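Speaker notes: Reading a tabletop before you refinish it
Quezada room, second session. Notes to be kept with the slide file.

Slide 1. Title. Leave it up while people find seats. Mention that the talk covers pale timber tops only. Dark stained tops were done in October and the handout from that session is still at the front.

Slide 2. Scope. Assessment comes before any sanding. Two questions for each top: what is in the surface, and how deep does it go. Veneer or solid is a separate check, made at the edge and from underneath. Do not guess it from the face.

Slide 3. Terms. Grain direction is the way the fibres run. Figure is the pattern we see on the face, and it depends on the cut as much as the tree. Wavy figure throws light unevenly, so one part of a top can look nearly white while the rest stays beige. People read that as wear or a bleached patch and start sanding it. Walk to the other end of the table and look again. If the bright area moves with you, leave it alone.

Slide 4. Pale blond top, long wavy grain. Give the room time on this one before speaking. Points to draw out: darker tan streaks through part of the face, a brighter patch near the middle, and in that patch one small greyish dent and a faint speck. Ask for hands on which of the two they would treat. Expect a split.
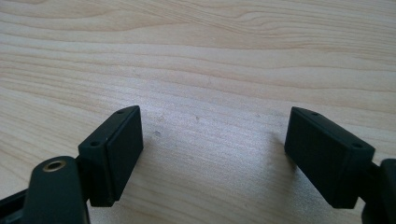 Thenmozhi Mathew would leave both marks, on the grounds that a dent that small costs more in lost surface than it takes away in looks, and that a kitchen table will pick up another one by the end of the month. Note this view properly, it is a fair one. My answer is that it depends on the finish. Under a thick film a small dent catches the light every time. Under oil it mostly goes quiet.

Slide 5. Dent, scratch or stain. A dent has crushed fibres that are still there, so moisture and heat may lift them. A scratch has cut fibres, and steam will not bring those back. A stain has no depth. Fingernail test first, then a lamp held low across the grain. Grey colour in a mark can be dirt, or iron reacting with tannin. Clean before deciding.

Slide 6. Steaming. Damp cotton cloth, iron on medium, short contact, lift and look. Test underneath first. Bare timber only, as most films will cloud. Let the top dry overnight before any paper touches it.

Slide 7. Record sheet. Show the Samano sheet. One line per mark: position from the two nearest edges in millimetres, type, depth by feel, treat or leave. The workshop file now holds 251 lines, going back to the first Clokby tables. Most say leave. Do not read the lines out.

Slide 8. Finish. Hardwax oil keeps a pale top closer to its bare colour if the oil has a little white in it. Ordinary oil warms it. Put both on offcuts from the same board and wait 36 hours before choosing. Xóchitl Mendoza has the offcuts and will pass them down the left side.

Slide 9. Questions. If asked about Ramix filler: fine for gouges, too visible for specks on blond timber. If asked about sanding blocks, refer to page two of the handout.

Collect the lamps. Projector cable goes back in the grey tub.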